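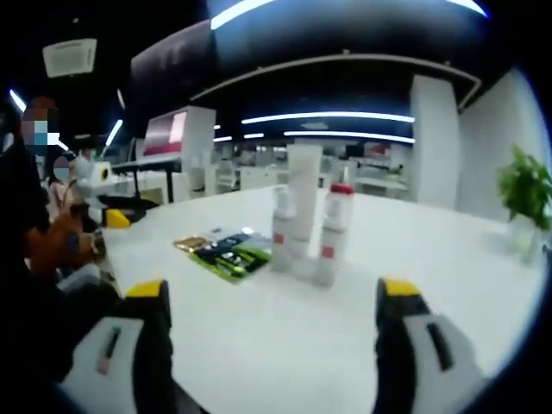 Folie 1: Was auf dem Tisch steht

Kurz begrüßen, dann gleich zum Tisch. Thema heute: Flaschen, Tuben und flache Päckchen auf einer gemeinsamen Fläche ordnen. Der Vortrag dauert 30 Minuten, Fragen bitte am Ende.

Auf die Gruppe in der Mitte hinweisen: eine hohe, schmale Tube, links und rechts davon je eine Flasche. Alles weiß, auf weißer Platte. Von weitem unterscheidet man die Behälter vor allem an der roten Kappe und den kleinen roten Etiketten. Bei den Päckchen links ist es einfacher, Gold, Dunkelblau und Grün erkennt jeder sofort.

Frage ans Publikum: Wer sortiert zu Hause nach Farbe, wer nach Form? Handzeichen abwarten.

Folie 2: Stehend oder liegend

Grundregel aus dem Hostwood-Projekt: Was eine feste Standfläche hat, steht. Was flach ist, liegt. Tuben kommen auf die Kappe, dann sammelt sich der Inhalt unten. Flache Päckchen leicht überlappend legen, so dass jede Vorderseite noch zu erkennen ist.

Iestyn Rees erwähnen, von ihm stammt die Liste mit 214 Artikeln für das Lager in Mirkdale. Er hat sie im Juli überarbeitet und die Päckchen von den Flaschen getrennt. Vorher stand alles alphabetisch, und beim Einräumen lief man ständig hin und her.

Folie 3: Verteilt auf der Fläche

Hier langsamer werden. Wenn die Gruppen aufgelöst sind, braucht jedes Teil mehr Platz, und kleine Sachen geraten hinter größere. Schachteln auf der Seite nehmen mehr Tisch ein als aufrechte. 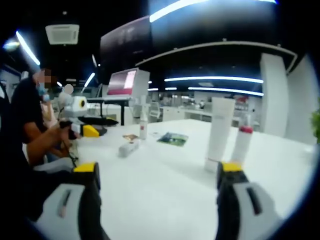 Tube, Flaschen, Schachtel und Päckchen einzeln auf dem Tisch

Auf die Sprühflasche mit dem roten Band zeigen. Sie ist schmal und kippt leicht, deshalb gehört sie bei uns nach hinten. Das kleine braune Päckchen hinter der Schachtel ist der Fall, über den wir mit Amoah am längsten gesprochen haben: kleine Teile immer nach vorn.

Folie 4: Reihenfolge beim Aufräumen

Zuerst die flachen Päckchen zusammenlegen
Dann Schachteln aufstellen
Flaschen und Tuben zum Schluss, hohe nach hinten

Falls Zeit bleibt, das Regalraster von Zendex zeigen. Sonst auf das Handout verweisen, es liegt am Ausgang.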